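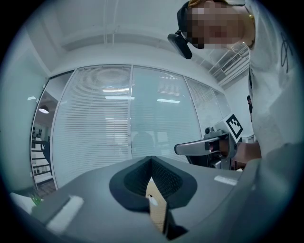
Paired hand-held grippers in use. The square marker on top of the far gripper must be visible to the opposite camera during the pairing check.

Setting Up a Paired Gripper Station

Applies to the Gadimel hand-held gripper, left and right units, with the Hodow recording software. Written for the Fludstead station, but the steps are the same elsewhere.

Before you start

Both units should be charged and switched off. You need a hex key, a lint-free cloth, spare finger pads and a flat black-and-white marker for each gripper. Do not reuse a marker with a creased corner.

1. Check the finger pads

Open the fingers fully and look at the mesh surface of each pad. Replace the pad if the mesh has lifted or the foam stays compressed after you press it with a thumb. Pads are replaced in pairs — a new pad facing an old one closes off center and shifts the width reading.

2. Fit the markers

Wipe the mounting plate. Seat the marker flat and press from the middle outward. The black border must be complete on all four sides. Tape that overlaps the border will cause detection to drop out at steep angles, even when it looks fine on the bench.

3. Clean the lens and set the exposure

Clean the camera on each unit with a dry cloth. Set the exposure in the room where you will record, with the lights on and the blinds in their working position. Ceiling lights reflected in glass partitions can pull the automatic setting down, so lock it at 8 ms and leave it there.

4. Zero the width

Close the fingers until the pads touch without squeezing. Select Zero, wait for the tone, then open to the stop. Repeat 2 times. If the two open readings differ by more than 1000 counts, check the set screw on the finger linkage and start this step again.

5. Run the pairing check

Start both units. Hold one still and bring the other in from the side, marker toward the camera of the first. Turn the wrist slowly through its comfortable range. The log should show the marker ID with no gaps longer than 56 ms. Swap units and repeat.

If the check fails in one direction only, the fault is nearly always the marker on the moving unit or the lens on the still one. Change the marker first.

Width table values were supplied by Szu-yu Wu. Step 4 revised in August by Yavuz Canpolat.

Related pages
Replacing a finger pad
Reading the Hodow session log
Head-mounted unit: strap and arm adjustment
Vasconcelos charging dock, fault codes

Questions about this page: contact the Fludstead bench team | Back to top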